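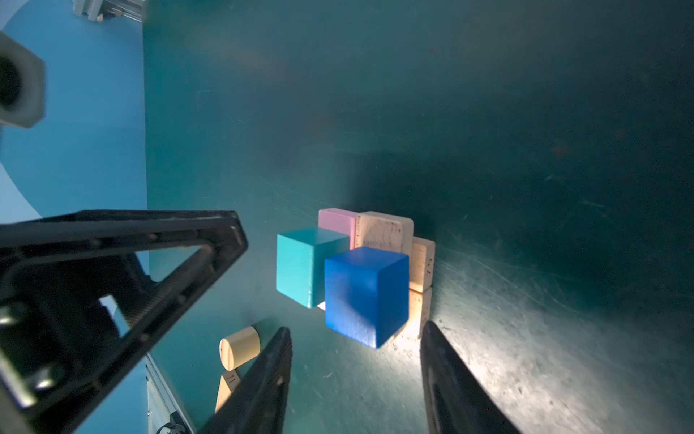 关于我们

大家好，欢迎来到 Plileo。你点进这个页面，大概是想知道我们到底是干什么的，那我就慢慢讲，反正网页又不收字数费。

先说最简单的版本：我们盯河。准确一点，是盯着特罗河口（当地人和地图上都写 Trokport，我们平时也就这么叫）那一带的水，看谁在往里面排东西，排的是什么，有没有超过许可证上写的数。发现不对劲，我们先写信，写信没用就去找监管部门，再没用，就上法庭。办公室里律师和搞水化学的人各占一半，吵起架来谁也听不懂谁，倒也挺热闹的。

我们是怎么开始的

我是 Plileo 最早的几个人之一，以前在一家律所做合同，跟环境一点关系都没有。那时候我住在 Trokport 老码头后面，每天早上沿着河堤跑步。有一年十月，河水连着好多天泛着一股甜腻腻的味道，有点像放坏的糖浆，堤边的芦苇根也发黑。我打电话去问，对方说"已记录"。过两个星期再打，还是"已记录"。我这个人脾气不算好，就跑去档案室申请查排污许可，结果一查就查了大半年。

许可证这东西，平时真没什么人看。一份有60页，附表比正文还长，数字全挤在一起，单位一会儿是毫克每升，一会儿又是公斤每天。我拿着荧光笔一页一页地画，画到后来看见黄色就头疼。不过也就是从那堆纸里，我发现上游有一家厂每月交上去的自测报告，连续几个月的数字一模一样，连小数点后面两位都不带变的。水是活的呀，哪有这样的！

后来认识了几个同样爱较真的邻居，有人会采样，有人会写诉状，我们就凑钱租了间屋子，Plileo 就这么挂牌了。名字没有什么深意，是好几个备选里唯一大家都会念的。

我们平时做什么

一大块时间花在采样上。我们在河口和两条支流上设了30个固定采样点，每个月走一遍，早上六点出发，赶在退潮的时候取水。样品装进冷藏箱，当天送到有资质的实验室，交接单上每一个经手的人都要签字。这个环节特别啰嗦，新来的同事都会抱怨，可是到了法庭上，对方律师第一个要看的就是这张单子。单子上缺一个签名，整批数据可能就废了，我们早年吃过这个亏，到现在想起来还肉疼。

另一大块时间花在读文件上。许可证续期、环评公示、企业的年度排放表，只要是公开的，我们都会下载下来比对。我们自己做了一个小工具，叫 Mercado，专门把各家交上来的报表整理成一张能看的表，哪个月突然高了，哪个月压根没交，一眼就能找到。界面很丑，我承认，但它好用。附近几个河流团体也在用，想要的话写邮件给我们就行，不收钱。

剩下的时间，该谈判谈判，该起诉起诉。

打官司这件事

很多人以为我们天天在起诉，其实没有那么多。起诉之前要先发正式通知，给对方留出整改的时间，我们也真心希望他们在这段时间里把问题改掉。有些厂收到通知以后第一个星期就来找我们谈，换了过滤设备，补交了报告，事情就了结了，这种结果我最喜欢，大家都省事。

也有谈不拢的。我们花时间最长的一个案子叫 Larero 案，Larero 是上游一处旧的油料堆场，雨一大，场地里的水就顺着排水沟往河里淌。对方一直说那是雨水，不归许可证管。我们前前后后交了400份检测记录，庭审的时候我在旁听席上坐得腰都直不起来。最后双方达成了和解，堆场加了围堰和油水分离池，我们的人每个季度可以进场检查一次。到今天还在查，上一次去，分离池的检修口盖子生锈了打不开，我们写进了报告，请他们换一个。

顺便说一句，和解的钱不进我们的账户。那笔钱给了下游的湿地修复项目，种芦苇，清淤，修了一小段木栈道。栈道夏天傍晚特别舒服，蚊子也特别多，去的话请穿长裤。

钱从哪里来

这个问题常有人问，我也乐意答。我们主要靠会员的年费和一些小额捐款，目前有1,000位会员，大部分就住在 Trokport 和周边的镇子上。另外还有几家基金会的项目经费，用在采样和实验室费用上，每年的收支表都放在网站的"文件"栏里，想看的话自己去翻，看不懂可以打电话来问。我们不收被监测企业的钱，赞助不收，茶叶月饼也不收（真有人送过，我们原样退回去了，快递费还是自己掏的）。

我们还做一点别的

每到春天我们会带附近学校的孩子去河边上课，教他们看浊度，翻石头找水生昆虫。孩子们问的问题比法官难多了，有个小姑娘问我，鱼知不知道哪边的水比较干净，我回来查了好几天文献，到现在也不敢说自己答对了。

成年人也有课。我们每个季度开一次"许可证阅读班"，晚上七点，在办公室的大桌子上，大家一起读一份真的排污许可。听起来很闷，但是来过的人多半还会再来。自带水杯，零食我们准备。

想加入，或者想举报

如果你在河边看到颜色不对的水、浮油、死鱼，或者半夜有管子在排东西，请先保证自己安全，再拍照，记下时间和地点，然后发给我们。别下水，也别自己用手去捞。照片拍得糊一点没关系，时间和位置写清楚最要紧。匿名也可以，我们不会追问你是谁。

想当采样志愿者的话，需要先参加半天的培训，学会怎么装瓶、怎么贴标签、怎么填交接单。起得来早的人优先，开玩笑的，不过也不全是玩笑。

想当会员，在"支持我们"那一页填表就行，年费可以自己选档。学生和退休的朋友有优惠，不需要证明，你说是就是。

办公室在 Trokport 老码头的二楼，楼下是卖渔网的店，从旁边的绿色铁门上来，门铃有时候不响，多按两下，再不行就在楼下喊一声。工作日上午九点到下午五点都有人，采样那天上午可能只剩一个人看门，来之前最好先发个邮件。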